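필기구 정리함을 새로 들였습니다

공용 작업실 2층을 쓰시는 분들께 알려 드립니다. 그동안 서랍과 컵, 창틀에 흩어져 있던 펜과 연필을 한곳에 모으는 작업을 지난주부터 하고 있습니다. 봄에 회원 설문을 받았을 때 가장 많이 나온 불만이 "쓸 만한 펜을 찾을 수 없다"였고, 이번 정리는 그 의견에서 시작되었습니다.

모아 놓고 보니 필기구가 모두 376자루였습니다. 종이에 한 번씩 그어 보고 잉크가 나오지 않는 것, 뚜껑이 없어 말라 버린 것은 따로 뺐습니다. 남은 것은 색깔별로 나누어 칸이 있는 투명한 플라스틱 상자에 담습니다. 상자는 속이 비쳐서 뚜껑을 덮어 두어도 안에 무엇이 있는지 대강 알 수 있습니다. 빨간 펜은 교정 모임에서 많이 찾으시므로 가장 먼저 정리하고 있습니다.
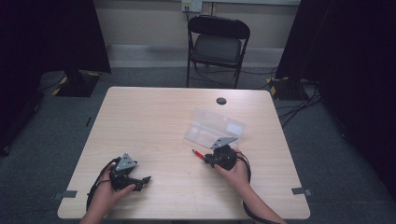 작업실 책상 위의 빨간 펜과 칸막이 정리함

정리함은 방마다 한 개씩, 모두 6개를 둡니다. 방 이름은 예전처럼 고른베르크(Gornberg), 젤라노(Zelano), 마코프스카(Makowska), 치톤(Citton)을 그대로 쓰고, 나머지 두 개는 복도 선반과 접수대에 놓습니다. 고른베르크와 젤라노에는 8월 2일에 먼저 들어가고 다른 곳은 그다음 주에 차례로 채울 예정입니다.

사용 방법은 간단합니다. 필요한 만큼 꺼내 쓰고, 나가실 때 같은 색 칸에 다시 넣어 주십시오. 펜은 뚜껑을 꼭 닫아 주시고, 잘 나오지 않는 펜은 상자에 도로 넣지 말고 접수대 옆 회수통에 넣어 주시기 바랍니다. 칼과 가위는 정리함에 넣지 않습니다. 지금처럼 접수대에서 빌려 가시면 됩니다. 다른 방의 상자를 가져다 쓰신 경우에는 원래 방으로 돌려놓아 주십시오.

책상 위에는 개인 물건을 두고 가지 않으시기를 부탁드립니다. 두고 가신 물건은 접수대에서 12일 동안 보관합니다. 이번에 서랍을 비우면서 나온 물건 가운데 이름이 적힌 필통 두 개와 만년필 한 자루도 접수대에 있으니 잃어버린 분은 확인해 보십시오.

집에서 쓰지 않는 필기구를 기증하시려는 분도 계신데, 당분간은 받지 않습니다. 검정 볼펜은 이미 충분하고 상자에 남는 칸도 많지 않습니다. 다만 굵은 색연필과 지우개는 모자라는 편이라 새것에 한해 받고 있습니다.

정리함에 칸 이름표를 붙이는 일은 아직 끝나지 않았습니다. 한글과 영문을 함께 적을 계획이며 영문 표기는 브리타 크뢰거(Britta Kröger) 님이 맡아 주셨습니다. 이름표가 붙기 전까지는 칸에 들어 있는 펜 색을 보고 넣어 주시면 됩니다. 9월에 한 번 더 수량을 확인하고 부족한 색을 주문하겠습니다. 필요한 색이 있으면 접수대 메모판에 적어 주십시오.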